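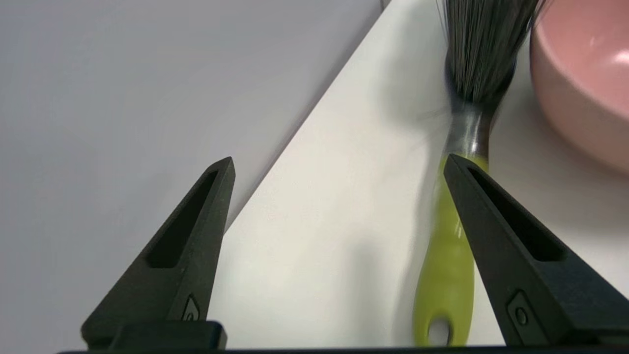

About Muteo

2 min read

Muteo is a small home-skills school, and we love the ordinary stuff: wiping a table properly, putting the snacks away, giving every bowl and brush a place to live! Theano Christodoulou started it in September with 10 students and one white table.

Each class begins with a few everyday things set out on the tabletop (a plate, a bowl, a hand brush, something from the snack shelf) and we talk about where they belong.

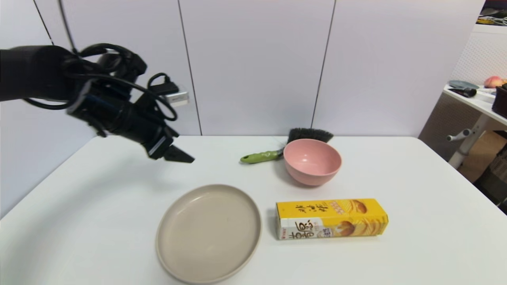 Then we clear, brush off the crumbs and set it all out again another way. Orestis Karamanlidis teaches the evening group, and he'll happily spend a whole lesson on plates – people come out of it grinning. We've had 85 students so far, from teens to grandparents, and new faces are always welcome.
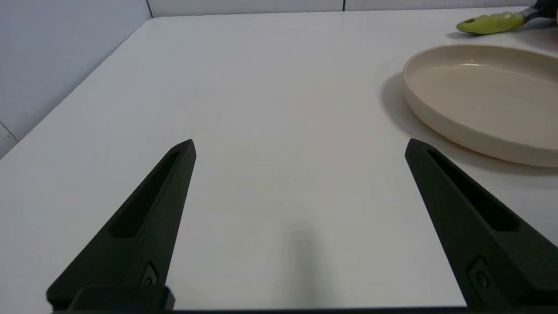 The beige plate on our white table

85 shares | 2 comments

Leltidero
Took the evening class with my sister. My kitchen drawers have never looked so good!

bakos_home
Do you have a class on pantry shelves? Mine need help.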